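Re: [bench-surfaces] Mat material for a white tabletop
From: Thodoris Sarantis
Saturday, 9:14

Tita wrote:
> We have the same white tops as you and are tired of the glare. Small
> parts vanish on them and the finish is starting to scuff. Is a big
> brown mat worth the trouble, or does it just move the wear somewhere
> else? Also, do you cover the whole top or leave a margin? I have a
> cork sample and a felt sample here and don't much like either.
> Kyriakidis says to paint the top and be done with it.

Tita,

Cover most of it, leave a margin. We tried edge to edge first and the corners lifted within a week, because every sleeve and cable that came over the side caught them. With a strip of bare top showing, the mat stays flat and you can still clamp a lamp or a vise to the table without pinching it.

On color: mid brown has worked better for us than black or gray. Dark fasteners disappear on black, and zinc-plated ones disappear on gray. Brown is a fair compromise for both, and anything yellow or white can be found at a glance. Our spacer blocks are yellow for that reason.

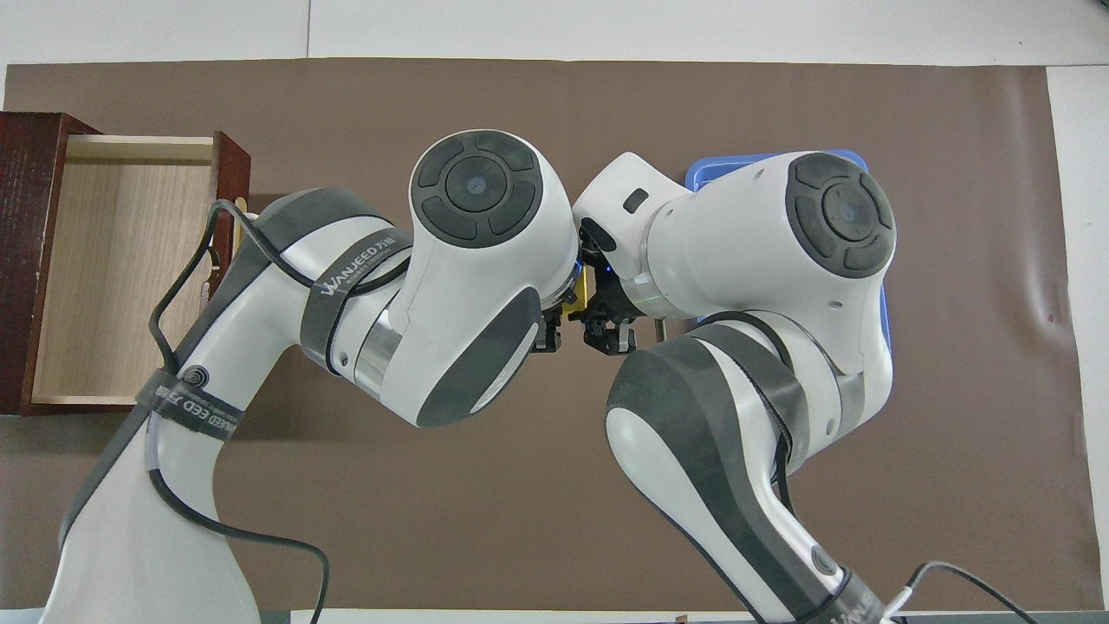 Material is where I would spend the time. Cork sheds at the cut edge and takes a dent from anything small left under load overnight. Felt is quiet but holds swarf, and once the swarf is in you will not get it out with a vacuum. We went through both before settling on a smooth sheet from Ninska, order code 332. It wipes clean with water and a little dish soap. Avoid alcohol – it leaves a pale ring.

Installation notes, in the order I would do them again:

Unroll the sheet face down and leave it overnight. It comes off the roll with a curl and will fight you otherwise.

Clean the table with soap and water, then let it dry completely. Trapped moisture shows up later as a bubble.

Cut with a fresh blade against a steel rule, in several light passes. One heavy pass wanders.

Round the corners. We used a 12 mm radius, traced from a jar lid.

Fix with low-tack double-sided tape on the two long sides only. Full-surface adhesive is a mistake if you ever intend to replace the sheet, and you will.

As for wear, yes, it moves from the table to the mat. A mat can be turned over. Ours has been turned once, in February, and the second side is holding up. The top underneath has no new scuffs, although there is a slight difference in shade where the light has not reached it.

I would not paint. Kyriakidis painted one of his and the coating chipped at the front edge first, where forearms and boxes go over it. Touching up white is easy enough, but matching a tint is not.

If you still want to compare before ordering, I have an offcut long enough for half a table and can put it in the post. Send me the depth of your top, measured inside any edge trim.

Thodoris

2 replies – 0 shares

Related threads
Clokon edge trim, does it stay on?
Getting tape residue off a painted top
Task lamps and glare, continued

Contact the list owner | Messages remain the copyright of their authors | Back to top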